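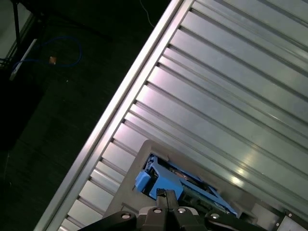

Schmale Rillen sauber halten

In Rillen sammelt sich schnell feiner Staub, und mit einem Lappen allein kommt man nicht hinein. Ich mache es so: Zuerst sauge ich mit der schmalen Düse ab, immer in Richtung der Rille. Danach nehme ich ein Holzstäbchen und wickle ein dünnes Tuch darum.

Für Fettiges reichen 2 Tropfen Spülmittel auf ein Glas lauwarmes Wasser. Bitte keine Stahlwolle auf Aluminium, sie macht Kratzer, die man bei Licht immer sieht. Auch starken Backofenreiniger soll man weglassen.

Zum Schluss gut trocken reiben. Bei Fensterschienen mache ich das Ganze noch einmal im November, bevor die nasse Zeit richtig anfängt.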